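Search the community
Search

Londari Nullo miles: how are segments on a partner ticket credited?

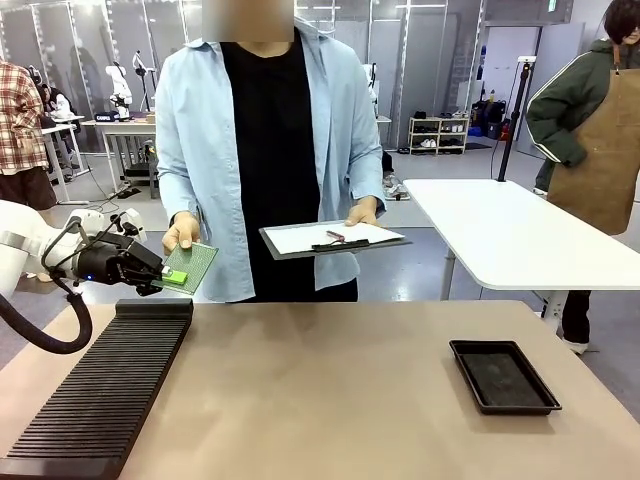

Handing over a green perforated circuit board, clipboard in the other hand.

Posted by Nayeli Arango, Apr 30, 2019

I flew Giralmont to Lundgren in February on a partner-issued ticket, business class, one connection. The first leg credited in 7 days. The second, 1009 miles flown, still shows as pending. Same booking, same fare class on both boarding passes. Does the program credit each segment separately, and is there a cutoff for claiming?

2 answers

Teófilo Condori
Each segment is credited separately. The operating carrier sends one record per flight, and if the name or member number on a record does not match your profile, that record is held. Check the second boarding pass for your member number. If it is missing, file a missing miles claim with the 13-digit ticket number and the boarding pass. Processing takes up to 14 days. My last claim went through with only the e-ticket receipt, but the form asks for both. I don't know the current cutoff. It is listed in the program terms under partner accrual.

Guest
same problem here, mine was short by 133 miles. called and they fixed it. don't remember which number I used

Filed under: Air Travel > Frequent Flyer Programs > Missing Miles

We use cookies to improve your experience. By continuing to browse you accept our cookie policy. OK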